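Niltora Releases Nedo 6, a Grasp Planner That Reports Its Own Misses
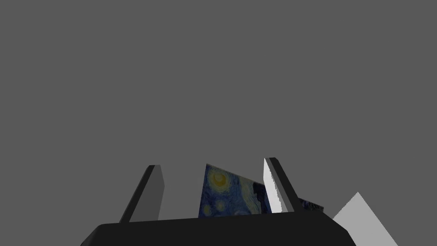
Simulated gripper view from a Nedo test scene, with a panel printed with "The Starry Night" between the fingers. Render: Niltora.

REDCOMBE, 8/21/23 - Niltora today released version 6 of Nedo, its planning software for two-finger grippers. The company is making fewer promises for this one than it did for the last.

Nedo takes in a camera view, proposes a grasp and plans the arm motion to reach it. Plenty of software claims to do that, and plenty of it looks good in a demo. Niltora's own previous release did well in simulation and then disappointed several customers once real parts and real lighting were involved. The company does not expect a new version number to fix that by itself.

What has changed is the reporting. Nedo 6 logs every grasp it proposes, every one it turns down and every one it gets wrong, and the log can't be switched off. Niltora ran 4,000 simulated trials before release, using thin and boldly patterned objects that tend to confuse depth and edge estimates. The planner completed 2,804 of them. The company is publishing the full set, failures included, and asks buyers to read the failures first.

Those numbers come from simulation only. Rendered scenes have flat light, clean surfaces and no worn finger pads, and Niltora makes no claim that the same rate will hold on a shop floor. A hardware trial is under way at the company's Ashby site on 35 part types. Results are due in November and will be posted whether or not they are flattering.

Nedo 6 also drops the single confidence score shown in earlier versions. Customers read it as a chance of success, and it never was one. The new display lists the separate checks behind each grasp, such as finger clearance, contact area and visibility of the far edge, and marks any check the planner had to skip.

Nedo 6 is available now to current license holders at no added cost. New customers can request a trial license, and Niltora recommends testing with their own parts before buying.

About Niltora
Niltora writes planning and perception software for robot arms. It is based in Redcombe, with a test site in Ashby.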